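Search this blog

The afternoon the arm forgot where the floor was

March 29, 2018

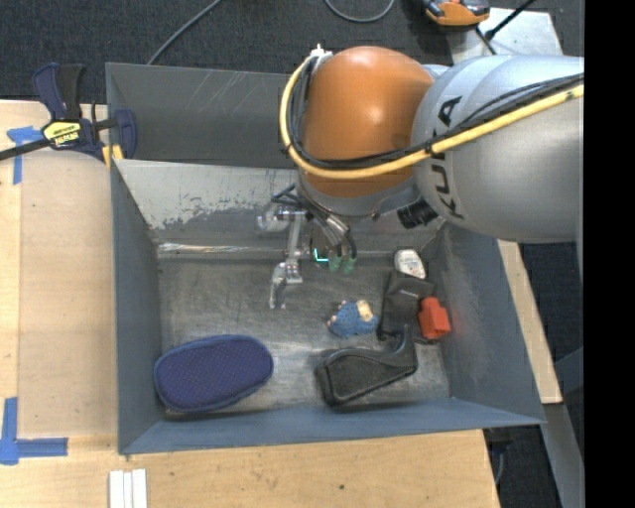 I've been meaning to write up our little collision since January, and every time I sit down to do it the kettle calls or somebody wants a spreadsheet. So, the job first. We were teaching the arm to pick odd things out of a bin, one after another, with no two alike, and we'd named the whole effort Sinari after a long evening I won't go into. The gray metal floor has its share of scratches, and the back wall has a ragged patch where the coating has worn away. I'd love to blame all of that on one bad day, but the bin came to us from Prondwood with a long life behind it already. The mark I do own is a shorter one, and I could find it with my eyes shut.

It happened on pick 109 of a run of 200. Mebrat Wako was at the controls and I was writing down results, feeling rather pleased with us all. The arm went in for something small, and it kept going down after it should have stopped. There was a crunch (a really horrible one, like a dropped drawer of forks) and then the drive faulted and everything went still. Mebrat had her hand on the stop button before I'd even looked up, bless her.

Nobody was inside the fence, I'm very glad to say. We bent one finger and lost a fingertip that we found under a bench the following week.

Working out why took us far longer. I was sure it was the depth reading, and I said so loudly for two days! Then Callum Ritchie went back through the log, all 1121 lines of it, and noticed that the tool length had changed that morning. We'd fitted longer fingertips before lunch, and I had typed the new number into the test profile and left the old one in the profile we were running. So the arm thought its fingers were shorter than they were, and it had been getting away with it on the taller objects all afternoon. My fault, plain and simple, and I bought the doughnuts.

We do a few things differently now. The tool length lives in one place. After any change to the gripper we do a touch-off at low speed against a block, and a second person reads the number back aloud. There's also a hard limit 50 millimeters above the floor for the first picks of the day, and Marion Carnegie has to be talked into lifting it, which takes some doing.

I still flinch a bit when it goes down for the small ones.

Share this post
14 shares | 6 comments

Last updated by the author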